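We use cookies to remember your settings. Accept | Manage

Stornness brickworks wall to be saved after record response

Last updated: April

Stornness is keeping its wall! The long brick boundary at the old Lanz works, which has sheltered the harbour path for longer than anyone living can remember, will be repaired where it stands instead of being taken down for the new road.

The decision follows a public survey that drew 2,934 replies, easily the biggest response the town has ever had to a planning question. Of those, 1,209 came from people who no longer live in Stornness but grew up there, and many sent in pages of memories along with their answers - first bicycles leaned against it, football goals chalked on it, long waits for the works bus on cold mornings.

Repairs will be led by Erkora, a small building firm that works mostly on old brick and stone. The team has already been along the full length with hammers and notebooks, and the news is better than many had feared. Most of the wall is sound. The trouble is in the joints, where hard cement was pushed in during earlier repairs and has trapped damp behind it. All of that will be raked out by hand and replaced with a softer lime mortar that lets the wall breathe.
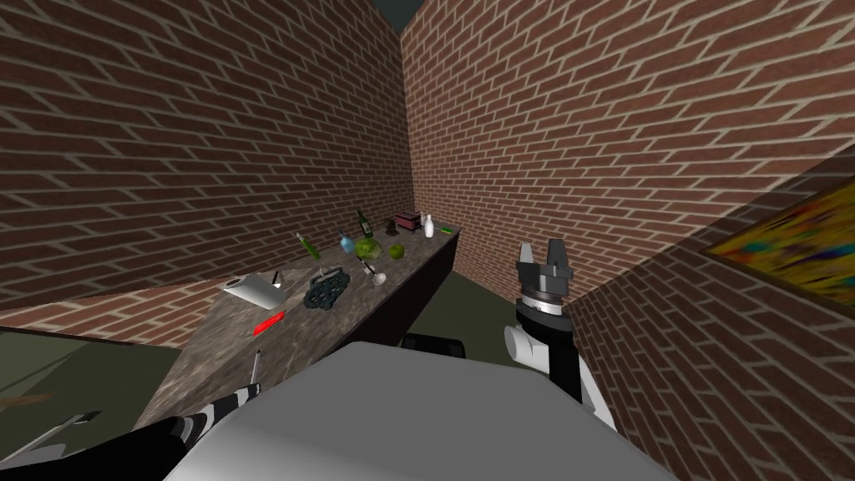
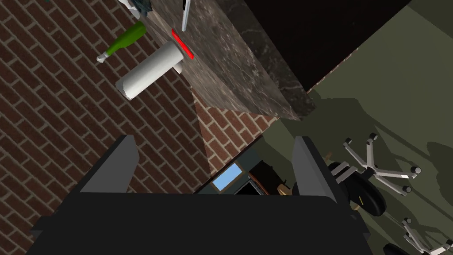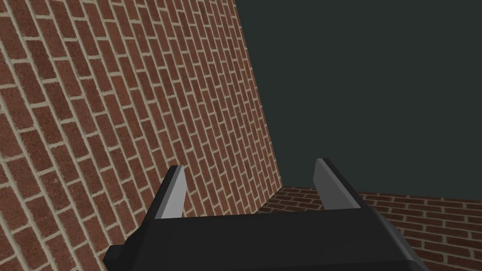

About 2,000 bricks will have to be replaced, and finding them has turned into a lovely story of its own. The Lanz kilns went cold decades ago, but the firm's bricks went into half the sheds and garden paths in town, and people have been offering them back by the barrowload. Anyone with a stack behind the greenhouse is asked to leave the old mortar on, as it is easily damaged work to clean them and Erkora would like to do it properly.

The road, meanwhile, will bend slightly to the west and lose a lay-by that was hardly used. Walkers and cyclists get a wider path in its place, with room for benches on the sunny side - a real treat for anyone who likes to eat their chips out of the wind.

There is good news for plant lovers too. The ferns and toadflax growing near the foot of the wall will be lifted in clumps and looked after over the summer, then planted back once the lime has hardened. Lime work needs mild, frost-free weather, so the first stretch, nearest the slipway, will be done before autumn and the rest will wait until spring.

Two open afternoons are planned while the work is going on, both starting at 2pm. Visitors can try mixing mortar and pointing a practice panel, and children are very welcome (old clothes strongly advised!). Zestent, the café by the slipway, will be doing soup and cheese scones on both days, and is collecting old photographs of the brickworks for a display in its back room. Prints can be handed in at the counter and will be copied and returned.

The harbour path stays open throughout, with a short diversion past the boat sheds when scaffolding is up.

46 shares | 18 comments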